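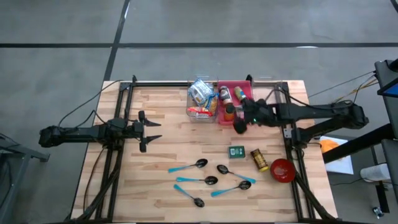

Right, the snack and jar sort-out. I said I'd post about it and then went quiet for most of April, so it's all coming at once now. Sorry in advance to anyone who follows me for the bike stuff.

Background: everything edible used to live in one enormous drawer at the bottom of the Brundine unit, and that drawer had got so heavy that you had to sit on the floor and pull with both hands. I found a receipt in there for a toaster I no longer own.

So the rule this time is bins. Crisps and packets in the clear one, anything upright with a lid in the bright one next to it. I wrote that on a sticky note and had broken it within the hour, but more on that in a bit.

Why clear for the packets? I forget I've bought crisps unless I can see crisps. Then I buy more crisps. It's a very simple illness.

The bright one is for bottles, jars and tins, and I don't mind not seeing into the sides of that. You look down on the lids and you know what you've got. (Petrică Avram says I should put labels on the lids. Petrică also alphabetises his teas, so weigh that up.)

Somebody asked about the table top. It's butcher block and I love it to bits. All those strips in slightly different shades, so crumbs vanish completely, which is either a good thing or a terrible thing depending on who's coming round.

I oil it with the Cesevau stuff in the brown tin. A thin coat, leave it overnight, wipe, done. The Bouvier one smelt nicer but stayed tacky for ages and I stuck a bank statement to it.

Spoons! Black bowls, bluey handles, and everyone who sees them has an opinion. My sister thinks they look like something from a plane. I think they're brilliant and they're lovely to hold.

They're out on the table because I haven't decided where they go. Cutlery drawer is full. I had them in a mug for a week and the mug fell over every time I took one out, so that was the end of the mug.

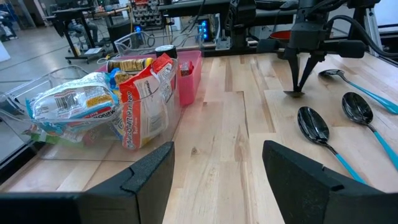 Chicken noodles at the front of the clear bin, spoons over on the right.

About that sticky note. There's a bottle lying down on top of the packets and by my own rules it belongs next door with the upright things. I know. I make the rules and I'm also the main offender.

In my defence, noodles first. They stand up at the side of the bin, you can grab a pack with one hand while the kettle's going, and they stop the big floppy snack bags sliding forward. Best decision of the whole project.

The wire basket at the back has no job yet. Suggestions so far: onions, lemons, post, "hats". Leaning towards onions, but I've got 400 g of loose garlic from the market to house as well and I'm not sure they should share.

Cost, for those who asked: nothing much. I already had the bins. I nearly bought the full Flollico pantry set and then saw it was 226 quid. For boxes!! I closed the tab and had some toast.

Only one thing went in the compost, a bag of walnuts that smelt of paint. Two jars of the same pickle got found, both open, both half gone. They've been merged and we won't speak of it again.

Next up is the spice shelf, which I'm dreading. If you've got a way of storing little packets once they're open, please tell me, because pegs keep pinging off and I found one in the butter.

Also still taking votes on the spoons. Drawer, jar or hooks? Replies open till teatime and then I'm just picking.

© Yannick Renaud | Contact | Back to top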